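Home News What's On Letters Archive Contact

Search this site Enter keyword Go

Windows, wardrobes and a great deal of patience in Kindonham
June 2024
By Naima Erraji

Opening a window is the sort of chore most of us do half asleep, and yet at Distness, the small robotics firm in Kindonham, it has become a proper day's work. Staff there are gathering examples for a learning system which, they hope, will one day manage such household jobs by itself. Each person wears a harness and a tracking marker on either wrist, so that the movements of both hands can be recorded – and then they simply get on with it, over and over again.

The team has 700 recordings so far, made by 3 people, and would dearly love a good many more. Neighbours in Nirthorpe have kindly offered their own homes for the next round, stiff catches and all, and anyone else who fancies joining in would be made very welcome 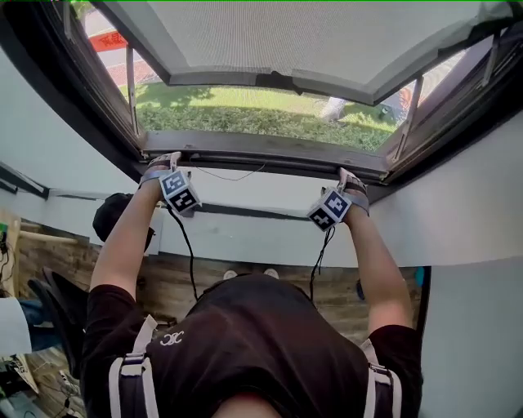
– do leave your name at the front desk before the end of the month.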